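Contra la mesa puesta en fila

Hace un par de años que en las casas con niños pequeños se ha instalado una idea que nadie discute: que los juguetes deben estar presentados. No guardados ni tirados por el suelo, presentados. La bandeja a la altura de los ojos, pocas piezas, separación regular entre ellas, colores que no se peleen. Mi cuñada, Katherine Taipe, lo practica con una disciplina que le envidio para otras cosas, y cada noche, cuando el niño duerme, recompone la cocinita como quien monta un escaparate. Le lleva un rato largo. Yo he cenado en su casa mientras lo hacía y he cenado tarde.

No voy a fingir que el resultado es feo. Mi duda es a quién va dirigido. Un crío de tres años que encuentra el plátano en su sitio y el plato en el suyo hace lo que haría con cualquier otro plátano de plástico: se lo lleva a otra parte. A los diez minutos está debajo del sofá, o metido en una bota. El orden ha durado lo que tarda en bajar la escalera, y quien lo disfrutó fue el adulto que lo preparó.

Los defensores del método responden que la presentación invita a jugar. Lo dice el manual de Handholm, la tienda donde mi cuñada compró su juego de comiditas, y lo dice con una seguridad que ya me pone en guardia. El manual tiene 67 páginas. Sesenta y siete páginas para explicar cómo se coloca una merienda de mentira, con un capítulo entero dedicado a la tabla de cortar. Firouzeh Nouri, que fue maestra de infantil media vida y me dio clase de cerámica la otra media, lo hojeó en mi cocina un jueves y me lo devolvió sin terminar. Según ella, en su aula la fruta vivía en una caja y los niños volcaban la caja. Volcar era la primera parte del juego, y a menudo la mejor.

Me interesa lo de volcar. En el montón hay que buscar, y buscando aparece lo que no se buscaba: un pez entre las hortalizas, una taza que servirá de sombrero. La mesa puesta en fila ofrece otra cosa, una especie de menú cerrado. Los platos ya están fuera, la fruta ya está sobre la tabla, y lo que falta por hacer parece decidido de antemano: pasar cada pieza a un plato y darse por servido. Puede que algún niño lo encuentre apasionante. También hay adultos a los que les gusta rellenar formularios.

Letay Fikre, vecina y madre de gemelas, me lleva la contraria con un argumento que respeto más que los del manual. Dice que el montón, en un piso de 60 metros, se convierte en el piso. Que con dos niñas y dos cajas volcadas no queda suelo. Sacar pocas cosas cada vez es para ella una medida de supervivencia, y se ríe si alguien lo llama pedagogía. Ahí no tengo nada que objetar. Sacar poco me parece sensato – yo mismo tengo demasiadas sartenes a la vista. Mi queja empieza después, cuando ese poco hay que alinearlo y combinarlo, y cuando al niño que lo desbarata se le mira con una pizca de decepción.

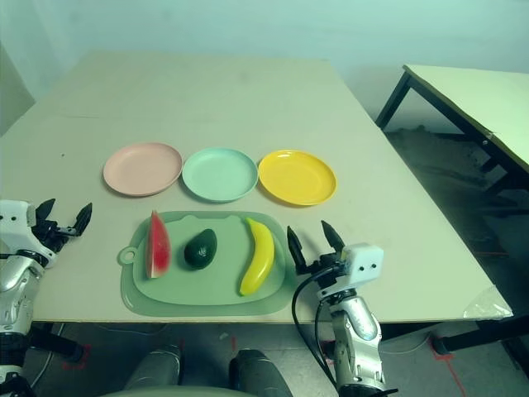
Tres platos vacíos, tres frutas de juguete y una tabla verde salvia: la merienda bien presentada.

Reconozco que el conjunto tiene su gracia. El rosa pálido, el verde menta y el amarillo van bien juntos, y la sandía de pie, con la punta hacia arriba, tiene cierto empaque. Pero miro el aguacate y me pregunto por él. En las cocinitas de mi infancia había un tomate, un huevo frito y un pollo asado de proporciones absurdas. El aguacate me suena a desayuno de padres.

Lo más discutible, con todo, son los tres platos casi tocándose por el borde. Ninguna persona que vaya a comer pone así los platos, porque nadie cabe detrás. Es una colocación para mirarla. Si los separáramos, cada uno en un lado de la mesa, empezarían a pedir comensales, y habría que ir a buscar al oso y a la abuela y discutir quién se queda con el amarillo.

Se lo propuse a Katherine en diciembre. Me dijo que probara yo, que la cocinita estaba en el cuarto y el niño también. Puse los platos donde me pareció, dejé la fruta en la caja y me senté a esperar. Mi sobrino apiló los platos, se sentó encima y me pidió agua.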